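Luratitz Home Nickel Plating Kit – my review

20 November 2023

I've been doing up old door furniture for years, mostly handles and hinges from salvage yards, and sending the better bits off to be plated was eating all my pocket money. So back in March I bought the Luratitz nickel kit, the small one with the 2 litre tank, and I've had plenty of time with it now.

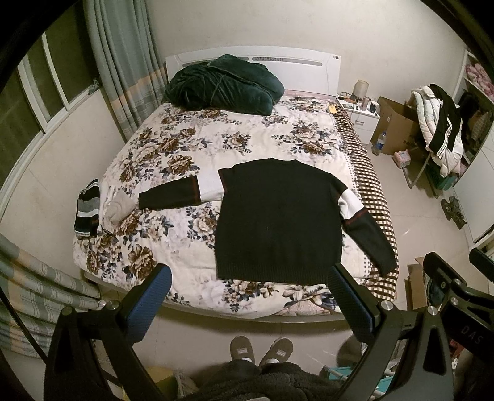
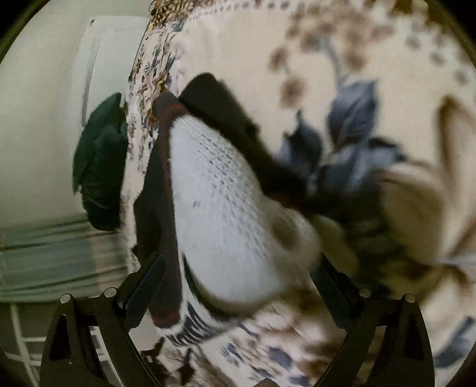 First, what you get. There's the tank with a lid, a bag of nickel salts, two nickel anodes, a little bottle of brightener, a coil of copper wire and a power supply with a dial on the front. The instructions are a folded sheet and they're fine, if a bit short on the cleaning side. You'll need your own distilled water, gloves and goggles, and do please wear them! Nickel salts are nasty stuff and you want a window open the whole time.

My first go was a brass cupboard knob and I was far too impatient with it. I gave it a quick wipe, hung it in the tank and turned the dial up high. It came out grey and rough at the edges, a bit like burnt toast, and some of it flaked off with my thumbnail. Entirely my own fault. The second knob I scrubbed properly with Jerkari degreaser, rinsed, rinsed again and kept the current right down, and what a difference. Lovely soft shine, even round the back where I thought it would go patchy.

Since then I've done 22 pieces, mostly brass and copper, plus a few steel hinges. Steel is fussier. You have to get every speck of rust off and then not touch it, and even so I had 3 hinges that needed stripping and doing again. Deep corners are hard too – the nickel goes on thin inside anything cup-shaped, and turning the piece halfway through only helps a bit.

What I don't like: the crocodile clips are rubbish. Mine went green and crusty within weeks and I swapped them for a Flimar set, which are holding up much better. The lid doesn't fit all that snugly either, so I decant the solution into a proper labelled bottle when I'm finished (well away from the kitchen, obviously). And the power lead is so short that I had to move my whole bench.

I did try the Romaniuk kit before this one, on loan. It's cheaper and the tank is bigger, but the dial jumps about and I never got the same finish twice. The Luratitz is slower and steadier and I much prefer it for small things.

Would I plate a car bumper with it? No, send that to a proper shop. For knobs, hooks, hinges and the odd bicycle bell it's great fun and the results are good enough that I've stopped posting things off. I'm giving it 9 out of 10, with a point lost for those clips. I've got a letterbox flap to do next, if it'll fit in the tank.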